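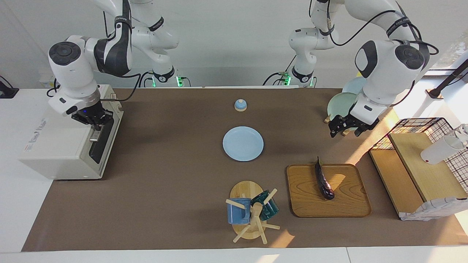 A white countertop appliance on a brown work surface.

Fikmont allotment cabins: residents' group welcomes new ground rent agreement

March 16, 2018

The Wellari Cabin Association is very pleased to announce that, after a long winter of meetings and a great many cups of tea, it has signed a new ground rent agreement with Asamoah Estates, which owns the land at Fikmont where our members have kept their weekend cabins for so many years.

The agreement covers all 227 plots and runs for 12 years. Rent for a standard plot will be £800 a year, with larger plots on the Flinero side of the burn paying £1152, and both sums are fixed until the first review. Cabin holders may also pass a plot on to a family member without paying a transfer fee, something our older members have been asking for since well before most of the present committee joined.

We would like to thank everybody who wrote letters, filled in the survey or stood up to speak at the open meeting in October (it was a cold night, and the hall was full!). Asamoah Estates listened patiently and we are grateful for that too.

Copies of the agreement will be posted to every plot holder. Questions about water charges, which are being dealt with separately, should be sent to the association in writing.

ENDS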